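October, late, kettle on

Home from the theater and far too awake to sleep, so I'm writing this at the kitchen counter with my coat still on. Drestis was wonderful! I went in knowing only that it was about two brothers and a ferry, and I came out wanting to call everyone I know.

The older brother has kept the ferry going since their father died. The younger one comes back after 26 years away with a buyer for the landing in his pocket, and for the whole first act he can't bring himself to say so. They talk about rope. They talk about a dog they used to have. Khanyisile Adams plays the older brother's wife, and she knows from the minute he walks in, you can tell by how she keeps offering him soup. I could have watched her ladle soup for an hour.

Annapurna said at intermission that she found it slow. I said slow like a river is slow, and she gave me a look, and fair enough. But even she was leaning forward by the time the two of them finally had it out over the ticket money.
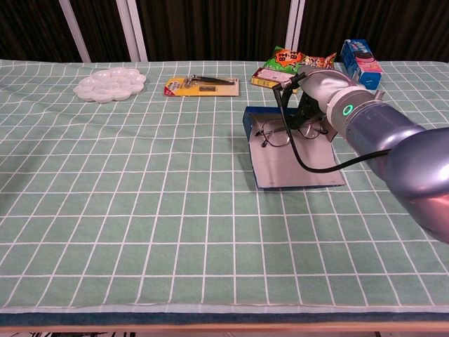 And that fight! Tarmo Laur hardly raises his voice. He counts out the coins again, wrong, and starts over, and the brother just stands there with his hat on. I had my hand over my mouth. The woman next to me was crying quite openly and passed me a mint afterward without a word.

If I'm being picky, the second act has one scene too many. The surveyor (Tõnu Rebane, very funny, great boots) comes back to explain something we had all understood already, and the lights did an odd purple thing there that I didn't care for. Cut that and it would be roughly 30 minutes from the fight to the end, with no air let out.

The ending I won't write down, in case Kristaps ever reads over my shoulder before he goes. He has a ticket for the last week. I'll only say that the bell rings 3 times and I was sure it would be two.

Must look for the script. The Vanden had a few copies in the lobby but the line was out to the coat check and Annapurna had a bus to catch. I want to read the soup scene again -- slowly, with all the pauses in. Also must get up at six. It's nearly one now and the kettle has boiled twice.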